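FROM THE WARVILLE LIBRARY NEWSLETTER
11 September 2021

The Long Table Is Back: Notes on the Fall Puzzle and Mending Evenings

Dear friends and neighbors,

It does my heart good to be writing this column again after such a long stretch without one. So many of you have stopped me at the market, or at the post office, or once (you know who you are!) while I was halfway up a ladder cleaning my gutters, to ask when the evening gatherings would start again at the library. I can finally give you a proper answer. We open the doors on the first Tuesday in October, at half past six, and we'll go until nine or until the last person gives up and goes home.

For anyone new to town, the evenings began as a mending circle, with a few of us darning socks and grumbling about zippers. Then somebody brought a jigsaw puzzle to keep the grandchildren quiet, and of course the grandchildren lost interest in ten minutes and the grown-ups stayed up past their bedtimes finishing the sky. We've done both ever since, and I wouldn't want one without the other. There is something very companionable about having a person next to you muttering over a buttonhole while you hunt for a piece of roof.

About the tables

Some of you will remember the old folding tables with affection, and I do too, but they wobbled terribly, and a puzzle doesn't care for wobbling. Bahman Safavi spent a good part of the summer looking for something better and went back and forth with the people at Kasten until they agreed on a price we could manage. I had my heart set on something dark and grand, I admit it, but he talked me into a light color on the grounds that our eyes aren't getting any younger, and he was right. Dark thread shows up on it beautifully, and you can spot a dropped pin from your chair.

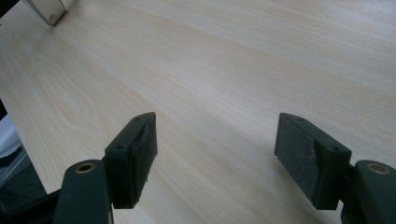 What to bring

If you're coming to mend, please bring the garment (washed, if you'd be so kind), whatever thread you think matches, and your own scissors if you have a pair you're fond of. We keep needles, pins, elastic, and a big tin of buttons that has grown beyond all reason. When we tipped it out in August to sort it, it came to 1,164 buttons, and I believe there were four that matched. Please don't donate any more buttons. I say this with love.

If you're coming for the puzzles, you don't need to bring a thing except your reading glasses. We have a nice shelf of them now, starting with the little 200-piece barnyard, which is a good one for children and for people who've had a long day at work. At the other end is the harbor at Zurside, all gray water and gray boats, with a box that promises 2,592 pieces. We started it two winters ago and had to put it away unfinished, and I'd dearly love to see it done before the holidays.

A word on surfaces, pins and hot irons

I've been asked to put a few small rules in writing, and I'll try not to go on. Irons stay on the ironing board by the window, please, even if you only need to press one tiny cuff. Cups go on coasters. Rotary cutters need a mat under them, and there are two in the bottom drawer. For a big puzzle we lay a felt cloth down first so it can be slid onto a board when the evening ends. And if you drop a pin, do go after it right away, as the toddlers' story hour uses the same room in the morning.

When you pack up, a soft damp cloth with the grain will do for wiping down, followed by a dry one. No spray polish, please. It gets onto the puzzle pieces and makes them slide about, and it's no good for silk either.

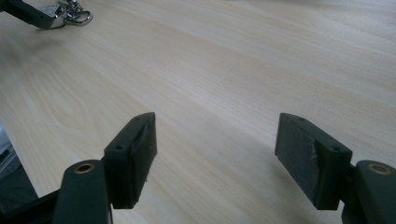

Our little fund

The spring bake sale brought in $534, which was a good deal more than I'd dared hope, considering we held it in the rain. Most of it went toward the tables. What was left over has bought a new reading lamp for the mending end and a repair to the Kelix sewing machine, which had been making a noise like a goose. It runs very sweetly now, though the bobbin winder still wants a bit of coaxing, so ask me to show you the trick of it before you use it the first time.

Rides and cookies

If you'd like to come but don't drive after dark, leave your name at the front desk by the Friday before and we'll find someone on your side of town. I'll be bringing oatmeal cookies to the first evening. If you'd like to bring something too, the sign-up sheet is next to the returns slot, and savory things would be very welcome.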